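Before we sign: two pictures from the Fellham trial

Posted 2022-06-19 by Shirin Ansari

Gridstead wants 624 a month for a two-armed home unit, plus a fitting charge of 500 that Fahad Naqvi calls "standard". I've seen the brochure, and in the brochure every room is the size of a tennis court. The budget has to be settled before anything is ordered, so this page is about ordinary rooms and ordinary washing. Click through, then argue with me in the comments.

1. Floor space by the shoe rack
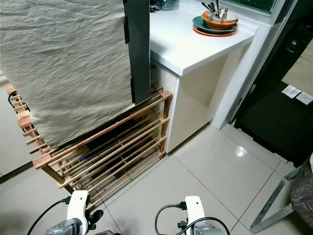 Both grippers over the tiles, with a big creased cloth hanging across the shoe rack. The quote assumes clear floor and says nothing about cloth, cables or chair legs. I'd like a price for working round furniture in writing - Kröger gave us one in March without being asked, though theirs was dearer.

2. The laundry

Fahad's sheet puts laundry down as a saving of 40 minutes a day. It doesn't say whose laundry, or what kind. Jeans and a loosely woven cloth are different jobs, and I want to see them timed separately before that figure goes anywhere near a spreadsheet.

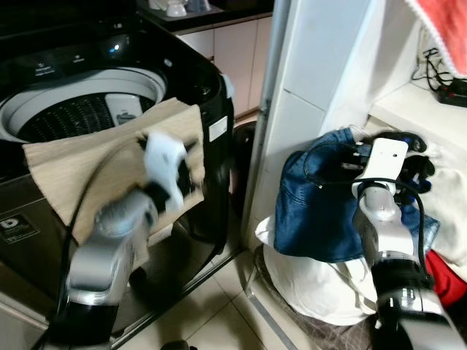 Debashish Kumarasinghe thinks I'm being hard on them, and he may be right about the arms. My quarrel is with the paperwork. Spare gripper parts are listed as "on request", the service visits stop after year one, and a top loader counts as an "additional appliance type" in the small print on page 2. Who has a house with no appliance types?

Still to come from Gridstead: a parts list with prices, the cost of ending the lease early, and the name of whoever turns up when it stops. Pranab Begum is chasing all of it. Until then I'm keeping the line in the budget at nought, and the Kröger quote stays in the folder.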